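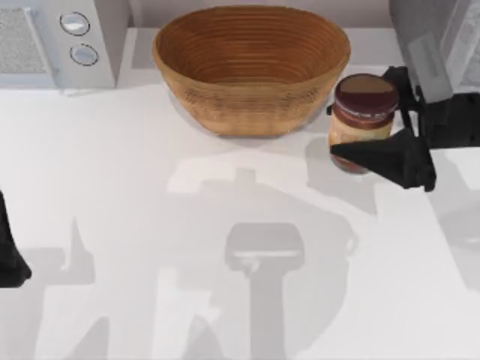 Vol. 6, No. 23

Production Diary: Filtden

March

The unit assembled at the Bralano stage at 6:00 a.m. for the first day of principal photography on Filtden. The call sheet had been revised twice overnight, and the second revision did not reach the electrical department until the crew was already in the building. The first setup was delayed while lamps were moved from the kitchen set to the stairwell set. The production office has been asked to send all revisions before 8:00 p.m. and to confirm receipt by telephone.

Filtden is a feature-length drama adapted from a radio serial of the same name. The serial was set over a single winter in a river town and was told almost entirely through conversations between two sisters who run a ferry office. The screenplay keeps the ferry office and the sisters, and it moves the story to early spring. The change was agreed with Flimano, the company financing the picture, after the location survey showed that snow could not be relied upon and that artificial snow for the exterior pages would take more of the budget than the company was willing to release.

The first scene completed was scene 67, in which the older sister reads the letter on the stairs. It is late in the story, and the director had asked for it to be scheduled later in the shoot. The stairwell set must be struck by the end of the week to make room for the ferry interior, and the request could not be met. The performance was given in one continuous take, as written. The director printed the fourth take and the last. The script supervisor notes that the letter is folded in thirds in the fourth take and in half in the last, and that the two cannot be cut together below the landing.

Lunch was served at noon. The afternoon was given to the short scene at the foot of the stairs, in which the younger sister enters with wet shoes and does not speak. There was some discussion of whether she should look up. The screenplay is silent on the point. In the radio serial she had to say something, or the audience would not have known she was there, and the line was carried into the early drafts and then removed. It was shot both ways. The director prefers the version in which she looks only at the floor. The editor, who was present for part of the afternoon, asked that both be kept.

The sound department reported a low hum on the stage from shortly after lunch until the end of the day. It was traced to a refrigeration unit in the adjoining building, which belongs to a different tenant. The location department will write to the tenant. Until a reply is received, quiet scenes on the stairwell set will be scheduled before noon where possible. Two lines from the afternoon will need to be recorded again, and the performers have been told.

Rushes from the camera test were screened in the small viewing room at the close of the day. The test had been made to compare two sets of lenses, an older set with a slight softness at the edges and a modern set that is sharper throughout. The older set was chosen for all scenes before the flood and the modern set for all scenes after it. The director of photography expressed concern that audiences would not notice the difference. The director replied that it was not necessary for them to notice. The matter was left there, and the camera report for the day records the older set on every slate.

The costume department raised the question of the gray coat. It appears in the ferry office scenes and again at the end of the picture, when it is to look as though it has been in the river. Only one coat had been purchased. A second of the same make is no longer sold, and the department proposes to have two copies sewn from similar cloth. The cost has been submitted to Flimano. An answer is needed before the ferry interior is ready, as the coat is seen closely in the first shot on that set.

A note on music. The composer has delivered sketches for the opening and for the crossing. The opening sketch is for solo viola and is longer than the titles it is meant to accompany. The crossing sketch uses a small choir without words. Both were played on the stage during the last relighting, at the director's request, and several members of the crew asked where they could hear them again. They are not to be circulated. The sketches remain the property of the composer until the recording agreement is signed.

Discussions with Pavliuk, the distributor, continue. Pavliuk has asked for a running time of less than two hours and has proposed a change of title for release outside the home market. The director does not wish to change the title. The view of the production office is that the question should be postponed until there is a first assembly to show. Pavliuk has also asked whether the picture will be ready for the autumn festivals. The present schedule allows it, provided that the river exteriors are not delayed by weather. The insurance on those exteriors covers up to 23 hours of lost shooting time, after which any further delay is charged to the contingency.

The stills photographer was on the stage in the morning only. A selection will be sent to Flimano and to Pavliuk once the performers have exercised their right of approval. No pictures of the stairwell set are to be released before then, as the letter is legible in several of them and gives away the end of the story.

Two matters were carried over. The first is the dog in the ferry office scenes, which has been cast but has not yet visited the stage. The handler has asked for one hour on the finished set without the crew present. The second is the voice of the radio announcer, heard in the background of the kitchen scenes. The screenplay calls for a weather report, and the legal department has advised that an archive recording may not be used without permission from the station. A new report will be written and recorded. The writer has been asked to keep it dull.

The day ended at 7:10 p.m., with one setup outstanding. It will be taken first tomorrow, before the move to the kitchen set. The call for camera and electrical is unchanged. The call for performers is one hour later than printed, and the younger sister is not required until after lunch.

Entry made by the production office, Bralano stage.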